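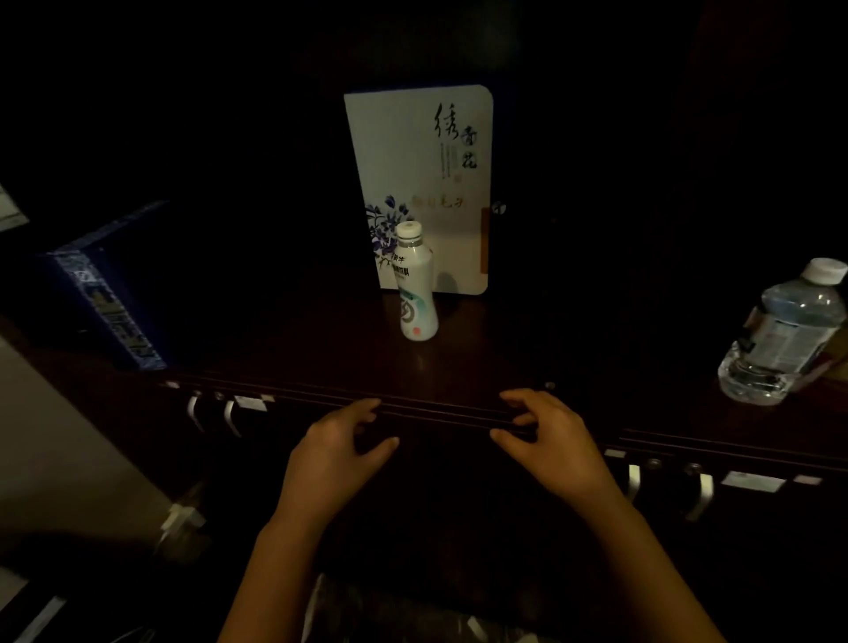
Leave the Quiet Songs Alone

I have been going to hear live music in small rooms for most of my adult life, and I have a complaint that I've been carrying around for a while now, so I hope you'll bear with me while I set it down. It concerns the way we treat opening acts, and in particular the ones who play softly.

Last week I drove out to Inskip to hear Abbas Sadeghi, who was on first at a club called the Gruvness. If you haven't come across him, he plays a nylon-string guitar and sings just above the level of ordinary talk, and he writes these long, wandering songs about his uncle's shoe store and the bus to his first job and that sort of thing. I bought his record Bradik a couple of winters ago and wore it out, or would have if records of that kind still wore out. The drive is a good deal longer than I like to make on a weeknight, and I made it happily.

He had 20 minutes. For the first few of them the bar was still shaking drinks, the door was still banging, and two men behind me were going over the details of somebody's kitchen remodel (they'd gone with the farmhouse sink, in case you're wondering). He started a song, looked up, smiled, and started it again a little lower. I thought that was a brave thing to do. Most singers push when the room gets loud, and then the song gets pushed out of shape along with them.

Now, I don't really blame the two men. They had paid their money and they'd come for the band after him, and I've chattered through a set or two in my time, especially when I was younger and thought the opener was a kind of weather you stood around in until the real thing arrived. What I do blame is the habit of booking a singer like that and then running the room as if the show hadn't begun. The house lights stay halfway up. The background playlist is faded out in the middle of his first verse. The sound person is off somewhere getting a sandwich. People take their cue from all of that, and why wouldn't they?

It used to go differently at Ivstead, the old hall over the hardware store where I heard so much music when I was first married. Carol Kershaw ran it, and she walked out in front of every act, first or last, and said the performer's name slowly and clearly, and then she waited. She could wait a very long time! I've seen her stand there with her hands folded until a whole table of college boys put down their pitchers. After that she'd say "Thank you, dears" and sit on the end of the front row, and I don't believe I ever heard a conversation start up once she was down there.

I've had friends tell me this is stuffy, and that a club is not a church. I do see their side of it. Some of the best nights I've had were loud from start to finish, with beer on my shoes and everybody shouting the chorus, and I wouldn't trade those for anything. A dance band wants noise coming back at it. But a person singing quietly about his uncle is asking for something else, and it seems to me that if you've invited him to ask, the least you can do is give him a fair chance of getting it.

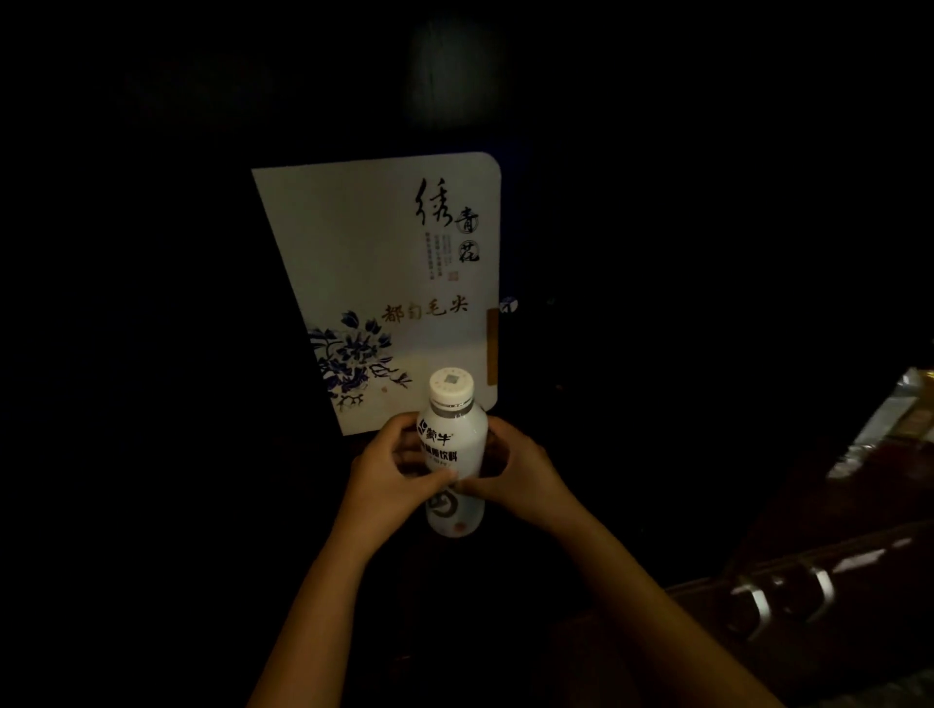 What I'd Like the Clubs to Try

None of it costs much. Bring the lights all the way down when the first act walks on. Have somebody say a name out loud. Hold off on the blender for a song or two, and put the quiet singer's start time on the poster, so those of us who are coming for him know when to be in our seats and the kitchen remodelers can have another half hour at the diner.

And the rest of us could stand a little closer. I've noticed that a crowd leaves a great empty half-moon in front of an opener, as though he might spit, and it fills up the minute he's gone. That night I finally went and stood in the middle of it by myself, feeling foolish, and after a while a young couple came up beside me, and then a few more people behind them. Sadeghi did the shoe store song last. I could hear every word of it from there, even the part near the end where he nearly stops singing altogether, and I bought a second copy of the record on my way out to give to my sister.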